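Evaluación de equipamiento: estación bimanual Flenidell para manipulación de tejidos y objetos pequeños

Informe de la Unidad de Evaluación Técnica de Tiseo
Responsable de la revisión: Beverley Halliday

Objeto y alcance

La presente reseña recoge las conclusiones de la Unidad sobre la estación Flenidell, distribuida por Lerar en régimen de compra o de arrendamiento anual. El equipo se comercializa como plataforma de dos brazos para laboratorios docentes y centros de investigación aplicada, con especial atención al plegado de prendas y a la ordenación de objetos de escritorio. La evaluación se realizó en las instalaciones de Tiseo durante el mes de octubre, con una unidad cedida por el distribuidor y sin intervención de su personal técnico una vez concluido el montaje.

El suministro comprende los dos brazos con sus pinzas, las cámaras de muñeca, la mesa, la licencia del programa de control Stubbs y un manual de 176 páginas. El manual se entrega en español y en inglés; la versión española presenta erratas en el capítulo de calibración y conviene contrastarla con la inglesa antes de modificar los límites de par.

Manipulación de prendas

Las pruebas con textiles se efectuaron sobre un paño de color liso, tal como recomienda el fabricante. Se emplearon prendas de punto de manga larga, que plantean mayores dificultades que las toallas habituales en las demostraciones comerciales: las mangas se superponen al cuerpo, el cuello se arruga y los bordes no siempre ofrecen un punto de agarre definido.

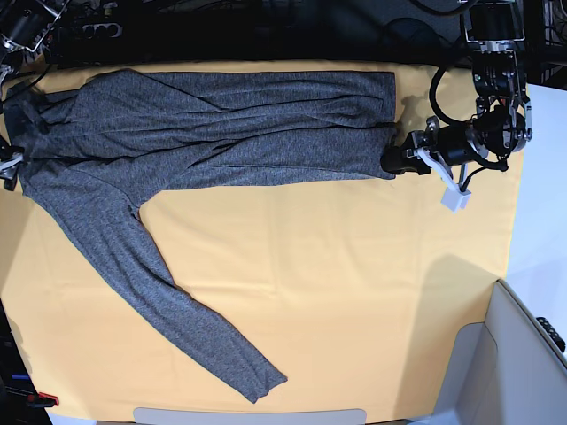 El control coordinado de ambos brazos constituye, a juicio de la Unidad, el aspecto mejor resuelto del producto. Stubbs permite fijar una tensión máxima entre pinzas y detiene el movimiento cuando esta se supera. En los ensayos con punto grueso la función respondió de manera previsible. Con tejidos muy finos fue necesario reducir la velocidad y repetir la aproximación, ya que las yemas tendían a recoger también el paño de apoyo. El fabricante ofrece yemas alternativas de perfil más estrecho, que no formaron parte de esta evaluación.

El ciclo completo de plegado resulta lento para cualquier aplicación productiva. No debe interpretarse como un defecto, dado el público al que se dirige el equipo, si bien la documentación comercial de Lerar utiliza en varios pasajes la expresión «listo para lavandería», que esta Unidad no puede respaldar.

Objetos pequeños y cables

La segunda serie de ensayos se dedicó a material de escritorio y cableado. Se trata del uso que con más frecuencia solicitan los departamentos consultados y también del que exige mayor precisión a las cámaras de muñeca.

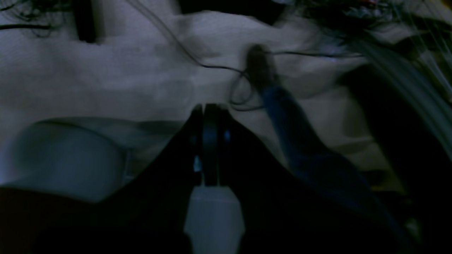
La calidad de imagen de dichas cámaras es suficiente con iluminación uniforme y desciende de forma apreciable en condiciones de poca luz, sobre todo durante los desplazamientos rápidos. Se recomienda instalar una luminaria cenital independiente, no incluida en el suministro. Los dedos estrechos acceden bien a objetos alargados; los cables finos, en cambio, obligan a ajustar manualmente la altura de cierre, operación que el programa no guarda entre sesiones. La incidencia se comunicó a Lerar, cuyo servicio de asistencia la confirmó y anunció su corrección sin indicar plazo.

Mantenimiento y coste

Las yemas de las pinzas son el principal consumible. El fabricante aconseja sustituirlas cada 1.000 ciclos y la revisión de su estado requiere únicamente una llave hexagonal. El contrato de mantenimiento asciende a 900 euros anuales e incluye una visita presencial, atención telefónica de lunes a viernes y actualizaciones de Stubbs. No cubre daños en el cableado externo, exclusión que figura en el anexo 2 y que debería advertirse con mayor claridad en la oferta.

La formación inicial se imparte en una sola jornada. Los asistentes la valoraron favorablemente, aunque echaron en falta ejercicios sobre recuperación tras una parada de emergencia.

Dictamen

La Unidad emite dictamen favorable a la adquisición de la estación Flenidell para uso docente y de investigación, condicionado a la entrega de una versión corregida del manual en español y a la inclusión del cableado en la cobertura de mantenimiento. No se recomienda su compra para tareas de plegado en régimen continuo. Los departamentos interesados pueden solicitar una sesión de prueba en la secretaría de la Unidad, los jueves en horario de mañana.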